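Questions about robots and chores

Can I buy a robot that does housework yet?
For floors, yes. For most other jobs, no. Machines that fold towels or clear a table exist in labs and a few test homes, and someone is usually standing by to help.

What can the Tikent arm do?
It picks up cups, cloths and small boxes from a flat surface and puts them where you tell it. A full table takes it 30 minutes. A person needs 3.

Why is wiping a table so hard?
A wooden top has grain, shine and shadows, and a camera can take any of these for a spill or a crumb.
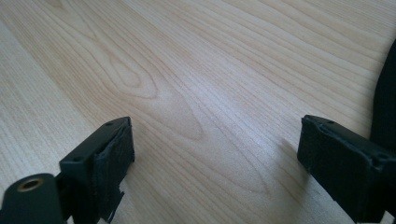

The arm also has to press hard enough to clean without scratching the finish. Lwazi Le Roux, who runs our tests at Wondemside, gives each new program 700 practice wipes before we try it in a home.

Are shops further along than homes?
Yes. Storis uses machines to move bins, and the bins are all the same size. Kitchens vary a lot more.

Do the gripper pads wear out?
They do. Check them every Monday and replace them after 1,000 grips, or sooner if the edges fray.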